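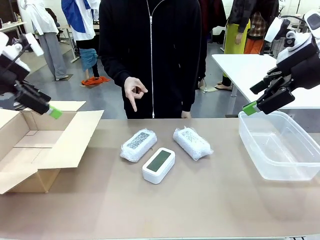
Voltámos ontem da consulta em Staltdale e venho com boas notícias: o pescoço do meu pequenino já roda quase por igual para os dois lados! Quem me lê desde Maio sabe o que isto significa cá em casa. Para quem chegou agora, conto a história desde o princípio, que me têm pedido muito e eu adoro falar disto (o pai já foge da sala).

O nosso filho nasceu em Skellstead com 3.074 gramas, depois de um parto comprido mas sem sustos. Tudo perfeito, alta rápida, fotografias a mais. Lá pela terceira semana comecei a reparar que ele dormia sempre virado para a direita. Sempre. Eu rodava-lhe a cabeça com todo o cuidado e, passado um minuto, lá estava ele outra vez a olhar para a parede. Nas fotografias aparecia de cabeça inclinada, e toda a gente achava um encanto. Eu também achava, confesso!

Na consulta seguinte, a pediatra apalpou-lhe o pescoço e encontrou um carocinho do lado esquerdo. Torcicolo muscular congénito. O nome assusta muito mais do que a coisa em si: há um músculo, o esternocleidomastóideo (treinei a palavra ao espelho, estou muito orgulhosa), que está mais curto ou mais tenso de um dos lados. A cabeça inclina-se para esse lado e o queixo vira-se para o outro. Pode ter a ver com a posição na barriga, pode ter a ver com o parto, e muitas vezes fica-se sem saber. Fizeram-lhe uma ecografia ao pescoço, que confirmou o diagnóstico, e viram-lhe também as ancas. Estava tudo bem com as ancas.

Passei essa noite inteira a perguntar-me se tinha sido do parto, se tinha sido de eu o deitar mal, se devia ter visto mais cedo. A pediatra foi maravilhosa e disse-me que tínhamos chegado em muito boa altura, que nos primeiros meses a fisioterapia costuma dar óptimos resultados. Agarrei-me a isso com as duas mãos. 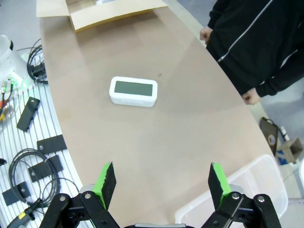
Começámos na Clínica Grímsdóttir, em Gudport, e que sorte a nossa! Eu imaginava uma coisa triste, com o bebé a chorar em cima de uma marquesa, e afinal grande parte das sessões é brincadeira no chão. A fisioterapeuta põe-se do lado para onde ele menos gosta de olhar, abana uma roca, canta (canta muito bem, por acaso) e espera. E ele lá vai, devagarinho, atrás do som. Na primeira avaliação rodava uns míseros 60 graus para o lado difícil. Eu nem sabia que se media uma coisa destas num bebé daquele tamanho.

Em casa, o nosso plano ficou assim:

- alongamentos suaves, 3 vezes por dia, exactamente como nos ensinaram na clínica;
- tempo de barriga para baixo, sempre acordado e sempre com um de nós ao lado, em doses pequenas;
- colo do lado que o obriga a virar-se para ver o mundo;
- trocar a ponta do berço onde lhe pomos a cabeça, noite sim, noite não.

Esta última mudou-nos a vida. Ele quer ver a porta – quer sempre ver a porta – e nós passámos a usar isso a nosso favor. Continua a dormir de costas, claro, isso não se mexe. Almofadas de posicionamento no berço também não entraram cá em casa, a pediatra foi muito firme nesse ponto.

Os alongamentos custaram-me mais a mim do que a ele. Nos primeiros dias tremiam-me as mãos. Depois descobrimos que a seguir ao banho ele está tão mole e bem-disposto que quase não dá por nada, e passou a ser o nosso momento. Houve dias em que só fizemos um. Houve uma semana de constipação em que fizemos pouquíssimo, e a fisioterapeuta encolheu os ombros e disse que a seguir se retomava. Retomou-se!

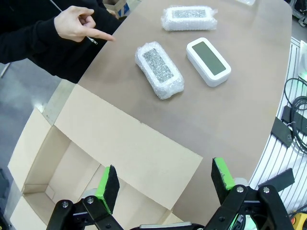 A outra preocupação era a cabecinha, que estava a ficar mais achatada atrás, do lado direito. É frequente andar a par com o torcicolo, pelo tempo que passam apoiados no mesmo sítio. Andei a ler sobre capacetes até às tantas, entrei num grupo com 2.237 mães e pais e saí de lá com o coração aos pulos, com cada família a contar uma experiência diferente. No nosso caso ainda não se falou em capacete. A medição de ontem foi melhor do que a anterior e vamos continuar a vigiar.

E agora a parte de que mais gosto: ontem, na sala de espera, ele estava ao meu colo e entrou uma menina a bater palmas. Do lado esquerdo! O meu filho virou a cabeça toda, sem ajuda nenhuma, e ficou a olhar para ela de boca aberta. Eu quase bati palmas também.

Se têm um bebé que olha sempre para o mesmo lado, ou que mama muito melhor de um lado do que do outro, falem com o pediatra. Pode não ser nada. Só não façam alongamentos tirados da internet (nem deste blogue, por favor!) antes de alguém que perceba do assunto lhe pôr as mãos no pescoço e vos mostrar como é.

Próxima consulta daqui a um mês. Até lá vamos experimentar a bola grande, que ele adora e que eu ainda não sei onde vou arrumar. No próximo texto conto como correu e respondo às perguntas sobre o marsúpio, que já são muitas e merecem uma conversa com calma.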